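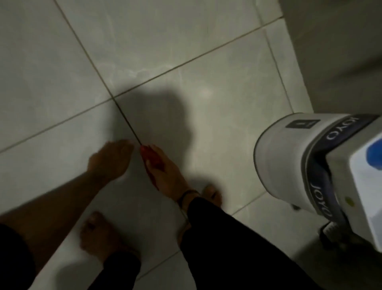 Grout line, large pale tiles, with the red-handled tool laid along the joint.

October, grout trial, Drikcombe bathroom, entry 7

Continuing on the joints. The long diagonal line gets the slim tool first, then sponge. Shaft kept flat to the tile and drawn along the joint, no levering. The Endale notes call for a stiff brush from the start; I would keep that for the corner by the wall, where the line runs parallel and there is less room for the wrist.

Mix as last time: 800 ml water, 7 ml of the Trernwood concentrate. Dwell time 437 seconds by the timer, which is longer than the sheet asks for. Crossings hold more dirt than the straight runs and want a second pass. Work them from all four arms toward the middle, then blot. Wiping across drags the loosened dirt onto the tile face and it dries as a haze - see the Irkell job.

Light is a nuisance. Leaning over the joint puts a shadow on the part being worked, so judge color only after moving back.

Spray bottle and sponge live in the white tray. Squeeze the sponge over the tray, not over the floor.

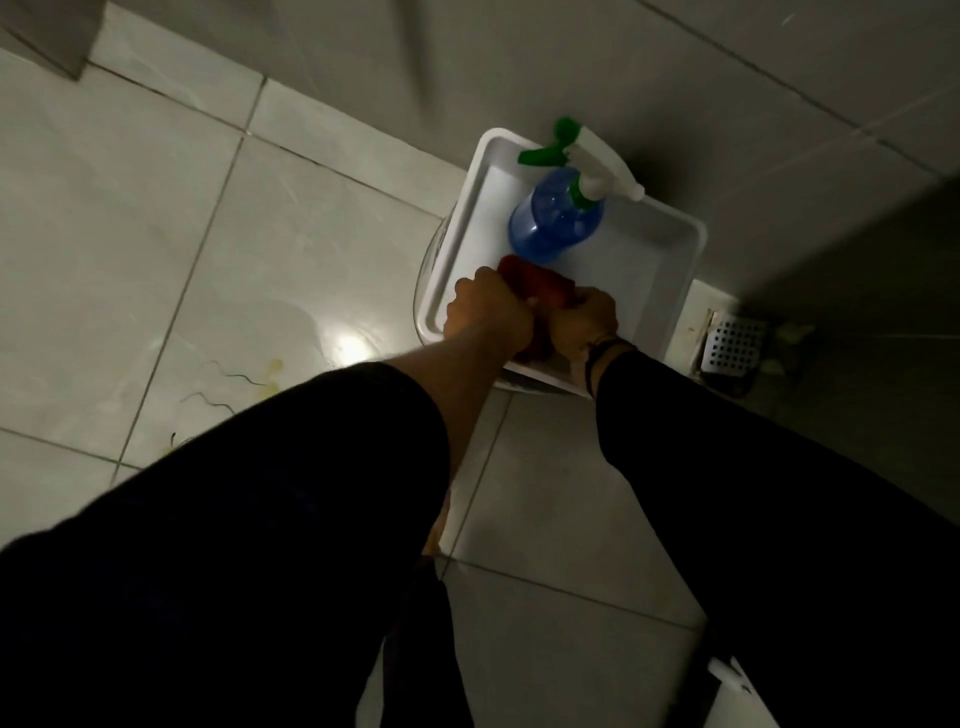

Does the sponge need to be rinsed between joints?
Once per tile length is enough on the straight runs; at a crossing, rinse before and after.

Still open: whether the sealer goes on the same evening or after a night with the door open. Batch 857 skinned over in almost 7 minutes at Irkell, too quick for a floor this size. Check the tin before ordering more.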